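Darer 200 Dehumidifier
User Guide

Section 4: Setting up for indoor laundry drying

Read Section 2 (Safety) before you begin. The steps below assume the unit has stood upright for at least 2 hours after delivery and that the water tank is empty.

4.1 Choosing the room

A small room with a door that closes is best. The unit will dry washing in a larger space, but it will run for longer and use more electricity. Bathrooms may be used only if the unit can stand well clear of the bath, shower and basin, and only if the plug reaches a socket outside the room. Do not use an extension lead.

Rooms colder than 5 degrees are not suitable. Below that, the coils ice up and the unit spends most of its time defrosting.

4.2 Placing the unit

1. Stand the unit on a hard, level floor. If the floor is carpeted, put a flat board under the castors.
2. Leave a gap of 23 cm between the back grille and the wall.
3. Turn the unit so that the top louvre faces the airer.
4. Lock both front castors by pressing the grey tabs down with your foot.
5. Check that the tank slides out freely without touching furniture or skirting board.

CAUTION: Never hang washing over the unit or let it drip on to the control panel.

4.3 Hanging the washing

1. Spin the load at the highest speed the care labels allow.
2. Shake each item out and hang it with a hand's width between pieces.
3. Put thick items (towels, jeans, hooded tops) on the side nearest the louvre.
4. Close the windows and the door.

Note: Heavy cotton dries much more slowly than mixed fabrics. If you have both, dry them as separate loads. 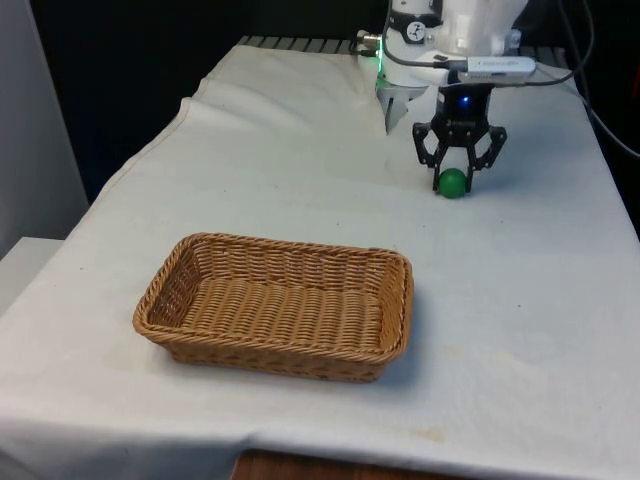 4.4 Table linen and other large flat pieces

Tablecloths and sheets need a different approach from clothes, as a folded double layer holds water in the middle. Hang them over two rails with the fold open between them, and turn them once, when the top edge feels dry. Take them down while slightly damp if you intend to iron them. A white cloth left to dry fully without ironing may keep soft creases like those shown. Brownish marks like the one near the front edge should be treated before the next wash, as heat from an iron can fix some stains. Do not put wicker baskets on top of the unit, where they will cover the air outlet.

4.5 Starting a laundry cycle

1. Plug in and press POWER. The display shows the room humidity.
2. Press MODE until the shirt symbol lights.
3. Press FAN to choose low or high. Use high for a full airer.
4. Press SWING if you want the louvre to move up and down.

The unit runs until the room air reaches the set level, then switches itself off. For a full airer in a small room, allow one night. If items at the bottom are still damp, move them to the top and start the cycle again.

Note: It is normal for the room to become a few degrees warmer.

4.6 Emptying the tank

When the tank is full, the unit stops and the red drop symbol flashes.

1. Press POWER and wait for the fan to stop.
2. Pull the tank straight out with both hands.
3. Empty it into a sink or drain. Do not drink the water or give it to animals.
4. Wipe the float with a damp cloth and check that it moves.
5. Push the tank back until it clicks.

CAUTION: Do not remove the float. The unit will not start without it.

4.7 If the washing is not drying

Check the filter first. A filter blocked with lint is the usual cause (see Section 6). Then check that no window is open, including trickle vents. If the display shows code 2074, switch off at the socket, wait ten minutes and switch on again. If the code returns, contact the Rundelico service desk in Prekport and have the serial number ready. It is printed on the label behind the tank.

Section 4 revised August. Text: Renata Sosa.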